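Course handout, Unit 6: Care of the two-arm cell
Prepared by Nhàn Vương, checked by Eluned Hopkin
Version of 16 Nov 2024

Please read this handout before you come to the lab. It replaces the October version, in which the order of the finger check was wrong. I thank Kha Bùi, who found the mistake.

## 1. What we mean by "the cell"

In this course the cell is the two arms with their grippers, the white table, the gray wall panels behind it, and the cameras. In the lab book the cell is called Ông, and you will find this name also on the key to the power cabinet. The program that runs the arms is called Clillen. You do not need to know Clillen well for this unit, but you must know how to start it, how to stop it, and how to put it in hold.

The practice task is always tea service. One arm works at the side of the pot, the other arm works at the side of the cup. We keep this task for the whole term, and so the results of one group can be compared with the results of another group.

## 2. Before you touch anything

1. Put Clillen in hold. Wait until the status line shows HOLD.
2. Write your name and the job number in the lab book. The last job of the previous group was 521, so continue from there.
3. Press the stop button and tell your partner in a loud voice that you pressed it.
4. Only now put your hands over the table.

Each group has 40 minutes at the cell. If you are not finished, leave the stop button pressed and write in the lab book which step you reached.

## 3. The fingers

Each gripper has two fingers, and each finger has a ribbed pad on the inner face. The pad does the holding. When it is worn, the ribs become low and shiny, and a smooth object begins to slide at the moment of lifting. Students often think first of the grip force and increase it in the settings. Please look at the pad before you change any number. 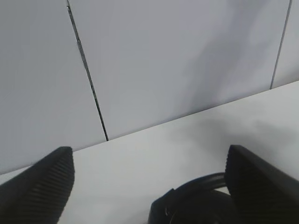
*Fig. 1. Wrist camera view with the fingers apart. The ribs are visible on the inner faces.*

To check the pads:

- Open the gripper fully from the menu, not by hand.
- Clean each pad with a dry brush, along the ribs. Do not use alcohol, it makes our pads hard.
- Look at the ribs from the side with the small lamp. Compare them with the new pad in the drawer.
- Press the pad with your thumb. It must not move on the finger.

If a pad moves, take off the finger and change the pad on the bench. Do not try to glue it at the cell. We did this once and the glue dropped into the joint of the finger, and Zoriana Lytvynenko needed a full afternoon to clean it.

After the pad is changed, close the gripper slowly on the test strip. Both pads must touch the strip at the same time. A difference means that one finger is not seated to the end in its holder.

## 4. The wrist camera check

The wrist camera is checked each time when a finger was removed, even if the camera itself was not touched. Clean the lens with the soft cloth, open the gripper, and move the arm to a free part of the table. The finger tips should come at almost the same height, left and right, and the line where the table ends should be sharp. This line can slope a little, and you should not try to correct it by turning the camera. Look also at the table surface itself. One small dark speck, like the one to the right just below the edge line, is enough to make you ask if it is on the table or on the lens. Move the arm a few centimeters and look again: a mark on the table changes its place in the view, and a mark on the lens stays.
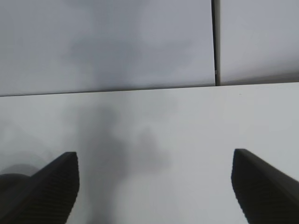
Shadows are the second reason why we do this check. The lamps are above the arms, and so each arm puts its own shadow on the work. A soft gray form lies on the table between the fingers, nearer to the left one, and a beginner can take it for dirt or for an object. The object finder in Clillen was trained with such shadows and normally ignores them. If you change a lamp, you must record the background again (lab book, page 19), or the finder may report a thing which does not exist.

## 5. Home position and clearance

After the finger check and the camera check, bring both arms to the high home position. In this position all fingers must be open and well above the table. The pot has a tall handle, and it is the highest thing on the table, so the clearance is always judged at the handle and never at the lid.

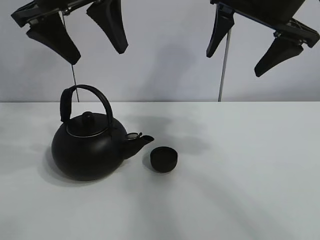
Stand at the side of the table, with your eyes at the height of the handle. Ask your partner to move the left arm in slow mode over the pot, from the wall toward the front. If you are not sure that the fingers pass free, stop and raise the home position by one step. Then do the same with the right arm over the cup.

Hòa Vương, who wrote the motion files, asks that you do not save a new home position under the old name. Add your group letter at the end of the name.

## 6. Test at the cup

The cup is small and black, and it is a more difficult object than the pot. The right arm comes down from above, with one finger on each side. Run the approach in slow mode and stop it before the gripper closes. Look from the front first and then from the side. The gap should be similar on both sides of the cup. If it is not, correct the offset in Clillen and repeat the approach from home, because a correction made low over the table is not saved.
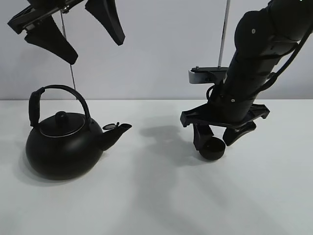 *Fig. 2. Right gripper above the cup, kettle on the left. Note the cable along the outside of the arm.*

Look at the cable also. It must follow the arm in a loose curve, without a sharp bend near the wrist. Move the wrist joint slowly to both ends and watch the cable all the time. When it pulls tight, open the nearest clip, give more length, and close the clip again.

## 7. What to hand in

- The lab book entry with job number and both names
- Pad condition for each finger (good, worn, changed)
- The offset values before and after the cup test
- One paragraph about the most difficult step

Send the paragraph to Eluned Hopkin before the next class. Questions about Clillen go to Hòa, and questions about spare pads go to me.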